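Nimri two-arm bench build, section 3: gear stage practice run
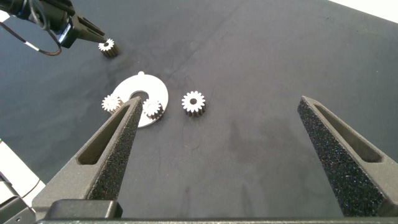 Photo: Hala Farah / Cluma shared workshop, 27 September 2019

Do this before you let the arms near the real gearbox. Both arms homed, e-stop in reach.

1. Wipe the mat. Scuffs are fine, grit is not.

2. Lay the white plate flat, tab pointing away from the right arm. Gears go teeth up, loose on the mat or on the plate. Leave finger room around each.

3. Check the left arm cable. Slack loop at the gripper, nothing snagging the jaw. Tug it by hand thru the full wrist turn.

4. Power up. Left arm first, then right. Wait 10 seconds between.

5. Open the right fingers wide. Wider than you think. Grit faces should be clean, brush them if not.

6. Run PICK on the left arm. Gear should come up held by the rim, just clear of the mat. If it tilts a bit, ok for now, fix in section 4.

CAUTION: keep hands off the mat while either arm is live. Fingers close fast and they dont stop for you.

7. Run PICK on the right arm. Use a gear standing on its own, well away from the plate.

8. Repeat 10 times per arm. More than 3 drops, lower the speed to 53 in the Waltlow panel and start over.

Note: printed gears vary. If one binds on the pin, ream the bore, don't force it. Issa's batch from January runs tight.

Note: save the poses before shutting down. Panel won't ask.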